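Chapter 4: Folding and Storing Cloths

Last updated: March

Cleaning cloths wear out sooner when they are stored in a heap. This chapter covers sorting, folding and putting away.

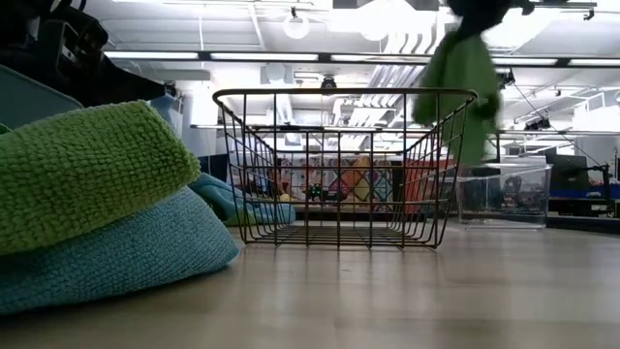

4.1 Before You Fold

Clear a table and set an empty wire basket in the middle. Keep folded towels to one side, stacked flat, and leave crumpled cloths apart from them until you get to them. Sort by color first, then by size. Section 4.2 gives the fold used in the rest of the book.

28 shares | 2 comments

Ginette Perrin: Is the fold in 4.2 the same for thick towels?

Chukwuemeka Balogun: Yes, but fold them one time less. We do it that way at Lesdale.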